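Trureck Bench Cell: Set-Up and Daily Use Guide
For the Endow eyewear issue counter

Section 4. Working Alongside the Arm

4.1 Who should read this section

Anyone who used to put safety glasses into cases by hand, anyone who supervises those people, and anyone who has been told by a manager that the counter "runs itself now." It does not run itself. It runs because a person fills the rack, opens the cases, looks at the lenses, and presses the button with the thumbprint on it.

If you only need to restart the cell after a stop, go to 4.6. Everyone goes to 4.6 first. Please come back afterward.

4.2 What has changed about your job

Before August, the issue counter was a table, a carton of glasses, a carton of cases, and two people with strong feelings about the radio. The arm now does the lift, the carry, and the lowering. You keep the following:

- Opening cases and setting them on the table.
- Inspecting lenses before and after.
- Closing cases. (The arm can close a case. The way it closes a case has been discussed, and we would like you to do it.)
- Signing the issue sheet.
- Talking to the people who come to the counter, including the ones who say they already have a pair in the truck.

The target is 300 pairs per shift. This number was set by Zisance, who supplied the planning software, and it assumes that lunch is a rumor. Your supervisor has been told to treat it as a ceiling for the arm and to leave it off the whiteboard. If you see it on the whiteboard, you may erase it and cite this paragraph.

4.3 Before the shift

1. Walk up to the cell from the front. Do not reach over the arm to hang up your coat. There are hooks by the door, and they were put there on account of the coat.

2. Clear the table. Cups, phones, pens, and the issue sheet all live on the side shelf. The arm has no opinion about your coffee and will go straight through it.

3. Check the light on the arm. Green means the arm is powered and ready for a command. It does not mean the arm is safe to lean on. If the light is red, go to 4.6. If there is no light, check the wall switch before calling anyone, as this will save you a certain tone of voice.

4. Run the home routine from the panel and stand back while it finishes. Keep the space between the arm and the walls free. A bare wall beside the cell is a finished piece of interior design, and nothing should be leaned, taped, or hung on it within reach of the arm. This includes motivational posters. 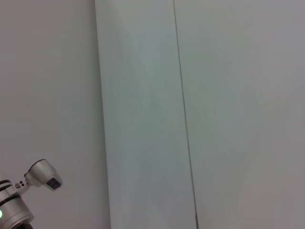 5. Press Hold, wait for the panel to say HOLD, and look over the gripper. You are looking for loose screws, cracked parts, and anything sticky. Wipe the fingers with a dry cloth. Do not use the lens spray. It makes the fingers slippery, and then you will learn how far a pair of glasses can travel.

6. Check that the cable plug at the wrist is fully seated. Turn the collar by hand until it stops. Pliers are not required, and the pair in the drawer has been removed to help you remember.

7. Release Hold and step back behind the floor line.

CAUTION: The arm moves at 50 percent speed in Shared mode and faster in Solo mode. Shared mode is the one you want whenever a human being is at the table. Solo mode needs the key. The key is with the shift lead, and "I was only going to be a second" is not a key.

4.4 Setting out the cases

1. Take one case from the carton and open it all the way. The lid should stand up by itself. A half-open case reads to the software as a closed one, and the arm will wait for it with a patience you will find insulting.

2. Set the case near the middle of the table with its long side parallel to the front edge. You do not need a ruler. Boutros, the vision module, will accept a case that is a little crooked and will reject one that is very crooked, and after a morning or so you will have a feel for where it draws the line.

3. Make sure the case is empty. New cases sometimes ship with a cloth or a small packet inside. Take these out and put them in the bin marked CLOTHS AND PACKETS, which at the time of writing contains mostly pens.

4. Step back and press Start.

NOTE: Clear glasses are hard for cameras to see, for the same reason that they are hard for you to see once you have put them down somewhere. If Boutros reports NO ITEM while a pair is plainly in the rack, turn off the desk lamp and try again. If it still reports NO ITEM, turn the pair slightly and try a third time. After that you may hand the pair over yourself and log it as a manual issue. A manual issue does not count against you. We asked, in writing.

4.5 Watching a transfer

Your main task while the arm is working is to watch it, which sounds restful and is in fact the part most people complain about. Vesela Hoxha worked the counter by hand before she became cell lead, and she puts it this way in her training notes: "The old job was tiring for your hands. The new job is tiring for your patience. Bring a stool." Stools are now provided.

1. Watch the grip. The fingers should pinch the glasses at the lens area, with the temple arms hanging free. A pair held by one temple arm should be stopped at once.

2. Watch the temple arms as the glasses come over the case. With the arms unfolded, a pair takes up a good deal more room than the case does, and one tip may hang well outside it. Holding glasses over a case does not amount to putting them away. If the tips are outside the tray, press Hold before the arm starts down.

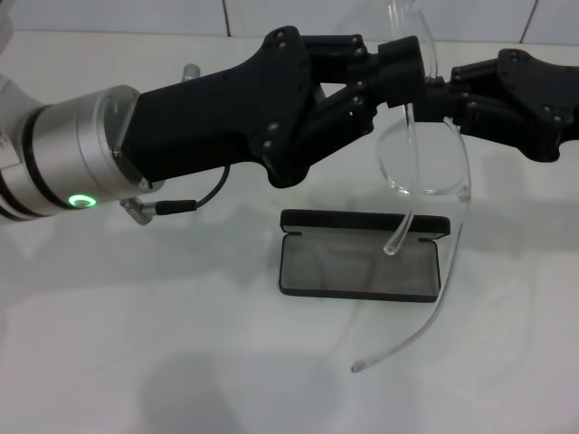 Page 23

3. With the panel showing HOLD, decide whether the pair needs folding. Most do. Press Return to send it back to the rack, fold it there, and press Start again. Do not fold glasses while they are in the gripper. It can be done, and the person who demonstrated it for us now demonstrates it with the other hand.

4. If the pair is folded and lined up, release Hold and let the arm lower it. The fingers open when the glasses touch the lining. You will hear a small click from the gripper. A loud click is a lens, and you should press Stop.

5. Wait for the arm to go back to its home position. Then inspect the lens, close the case, and sign the sheet.

CAUTION: Shadows on the table move when the arm moves. New operators tend to flinch at them, and experienced operators tend to ignore them. Keep your hands behind the line and your eyes on the gripper, and the shadow can do what it likes.

4.6 When it stops

The cell stops for good reasons and for poor ones. The panel does not always say which. Work down this list in order.

GRIP LOST. The pair slipped or was never held. Press Stop. Pick up the glasses and check them for scratches. A scratched pair goes in the reject tray, even if the scratch is "off to the side." Press Reset, then Start.

CASE NOT FOUND. The case is closed, crooked, or in your hand. Correct as needed.

TABLE NOT CLEAR. It is the coffee.

SPEED LIMIT. The cell is asking to change modes and has been refused. Leave it refused and press Reset.

SERVICE 55. Call the cell lead. Do not press Reset. Resetting clears the record of whatever went wrong, and the cell lead will then ask you to describe it from memory, with follow-ups.

If the same stop comes up repeatedly in one shift, switch the cell off at the wall and go back to issuing by hand. You know how. The carton is under the counter, where it always was, and it will stay there for as long as the cell is in use. This was the first thing the counter staff asked for and the last thing to be approved.

4.7 Breaks and handover

The arm does not take breaks, and this has given rise to the idea that the person beside it might skip theirs. Put the cell on Hold and go. A full handover takes roughly 2 minutes and goes like this:

1. Finish the pair in progress and close the case.

2. Press Hold. Wait for the panel.

3. Tell the next operator about any stops, any rejects, and any pair Boutros has taken a dislike to.

4. Both of you sign the sheet. Initials are fine. Drawings are not.

5. The incoming operator releases Hold. The outgoing operator leaves the area and does not offer advice from the doorway.

4.8 Requests and complaints

Requests for changes to the cell go in the notebook on the side shelf. Entries are read by the cell lead and answered in the same notebook, in green ink. So far the notebook has produced the stools, the coat hooks, and a lower volume for the start chime. A request to give the arm a name is still open, with several proposals on file, two of them printable.

Changes to the panel settings are covered in Section 5. You will need the shift lead's key.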